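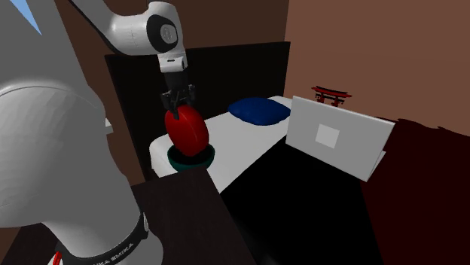

Keep the Paper Bus Schedule

2018-04-04
By Soon-im Son

In February the Steltby transit office stopped printing its pocket schedule. The racks at the library and the clinic were taken down the same week. A notice on the door says riders can find all times in the Dostus app, or call the information line during business hours.

I think this was a mistake, and I think it can be fixed for very little money.

The office says printing cost 580 dollars per run. That is a real cost, but it is a small one for a system that runs buses all year. A bus with one more paying rider on it most mornings would cover it. Nothing in the notice says how many riders used the paper schedule, so I asked at the counter. They told me they had never tracked it. They did know that the racks had to be refilled often.

I ride Route 8 from Buradach into town. The stop is at the bottom of a hill and phone service there is poor. On a clear day the app loads slowly. On other days it shows the gray wheel and then a message to try again later. The old schedule was a folded sheet that fit behind my library card. I could read it in the dark with the porch light of the house across the road.

People who like the app point out that it shows delays, and they are right. A printed sheet can't tell you the bus is late. I use the app for that when it works. But most of what a rider needs to know does not change from day to day -- when the first bus leaves, when the last one comes back, and whether there is one on a holiday. Those are the things that belong on paper.

There is also the matter of who gets left out. My neighbor is 80 or close to it and has a phone that makes calls. She used to plan her trips to the Lysenko pharmacy at the kitchen table the night before. Now she calls the information line, which closes at 5, and waits on hold. Twice she has given up and stayed home. I don't think the office meant for that to happen, but it should have been easy to see coming.

I am not asking for the full booklet with the fold-out map. Print 300 copies of a single sheet, black ink, both sides. Put them at the library, the clinic and behind the driver's seat. Post the same sheet in large type at every stop that has a shelter. When they run out, print more. If they sit there untouched for a year, stop, and I will not write about it again.

The next public meeting on service changes has not been set. Until it is, letters can go to the office at the depot. Mine went in last week. I enclosed my old schedule, with the Route 8 times circled, and asked for it back.

Contact us | Copyright 2018, all rights reserved | Back to top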